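Tilted-View Rooms: Gallery for the Sistuveo Viewpoint Study
By Mawar Raju
August 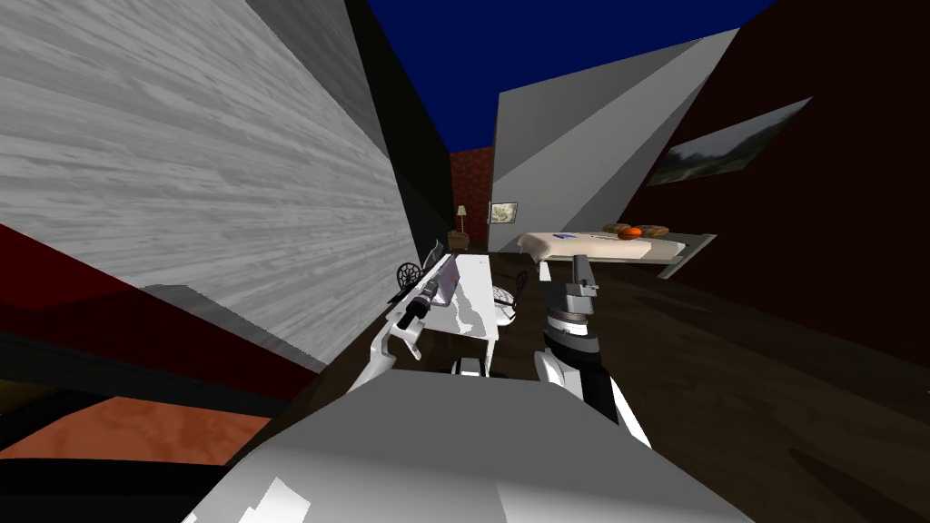 The Sistuveo study asks how far a two-arm manipulation policy can be trusted when its head camera is no longer level. Most simulated training data is rendered from an upright viewpoint, and the policies trained on it carry that assumption into every later step. We wanted a number for the cost. The rooms come from Caldeira, our scene generator, and the policy under test is Kevine, a small model that maps one head view and the joint state to motion targets for both arms.

Room type. The bedroom set combines a bed, a white desk and two chairs of different shape. The wire-mesh backrest on the left chair is a hard case for depth estimation, as the background shows through the gaps and the predicted surface tends to jump between the two.

Viewpoint. Roll is applied to the camera only. Gravity, contacts and joint limits stay in the world coordinate system, so a floor that slopes down to the right in the view is still level in the physics engine. An early build rotated both, and those runs were discarded.

Arms. Both grippers are in view ahead of the body, the left at desk height and the right slightly higher, near the foot of the bed. We kept start poses of this kind because each gripper gives the policy a visual reference for its own tilt. Poses with only one gripper visible are scored separately.

Textures. Surfaces are flat and simple: streaky pale grey wood grain, red brick, plain maroon. Richer materials raised render time and did not change the ranking of the methods we compared.

Distant objects. The floor lamp and the small armchair stand against the brick, well beyond the desk. Upright furniture at long range turned out to be a useful cue. When we masked it, roll estimates became less stable, mostly in rooms with few other vertical edges.

Protocol. The test set holds 236 rooms, each run under 6 roll settings, with 100 episodes per setting. An episode ends on success, on a joint limit fault or at the time limit. Collisions with furniture are logged but do not end the episode.

Result. Without tilted training views, Kevine lost 19 points of success rate between the level setting and the steepest one. Adding random roll during training recovered most of the loss. Feeding the measured camera angle as an extra input recovered slightly less – a result we did not expect and have not fully explained.

Failure pattern. Errors at steep roll are mainly lateral. The gripper stops at the correct height and misses to one side, which points to the image-to-arm mapping and away from grasp timing.

Limits. All results are in simulation. Roll is constant within an episode, so nothing reported by the study covers a camera that moves while the arms do. Pitch was held fixed as well. A second round at the Brernlow lab will vary both – the room files stay the same so that the scores can be compared directly.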